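Handgelenkkamera am Greifer neu ausrichten: Anleitung für die Zelle Siduseck
Stand: 4/9/18

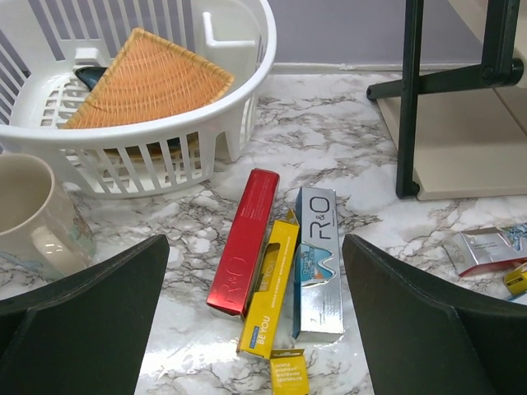
Wer die Kamera am Handgelenk nach einem Fingerwechsel neu ausrichten muss, bekommt von Basemero ein Programm, das die Sache angeblich allein erledigt. Ich traue ihm nicht und mache es weiter von Hand. Maßgeblich ist das Livebild: Beide Finger müssen in den unteren Ecken stehen, links wie rechts, und zwischen ihnen muss die Arbeitsfläche frei zu sehen sein. Als Ziel taugen Schachteln wie die drei schräg liegenden Zahnpastapackungen in Rot, Gelb und Silber. An der gelben mit dem Aufdruck »BE YOU« lässt sich auch gleich die Schärfe beurteilen. Lästig ist die Platte mit ihrem Marmormuster, sie spiegelt genau zwischen den Fingern.

Benötigt werden
Innensechskant 2 mm, fusselfreies Tuch, Messschieber, die Parameterdatei der Zelle.

1. Arm in Wartungsstellung fahren, Antriebe abschalten, Schlüssel abziehen. Der Softwarestopp von Tudose reicht mir dafür nicht.

2. Linse trocken abwischen. Reiniger nur auf das Tuch geben.

3. Die 2 Klemmschrauben am Kamerahalter lösen, aber nicht herausdrehen. Halter auf Anschlag schieben und den Abstand zum Flansch messen. In Siduseck sind es 113 mm, in der Dokumentation von Clillstead steht ein anderer Wert. Der stammt vom alten Halter.

4. Schrauben abwechselnd anziehen. Wer erst die eine ganz festdreht, verkippt die Kamera.

5. Antriebe wieder einschalten, Greifer ganz öffnen und das Livebild prüfen. Steht ein Finger deutlich weiter im Bild als der andere, zurück zu Schritt 3. Ein Versatz in der Software verdeckt den Fehler bloß.

6. Belichtung fest einstellen. Die Automatik regelt auf den Glanzfleck, und dunkle Finger laufen dann leicht zu.

7. Probelauf mit 6 Griffen, langsam, Hand am Nothalt. Schachteln dabei auch schräg und leicht überlappend auslegen. Sauber ausgerichtete Einzelteile greift fast jede Zelle, das sagt über die Kamera wenig.

Den gemessenen Abstand in die Parameterdatei eintragen und die alte Datei aufheben. Die nächste Kontrolle ist im Juni fällig, nach einem Anstoß früher. Ob das Programm von Basemero bis dahin mehr kann, werde ich sehen.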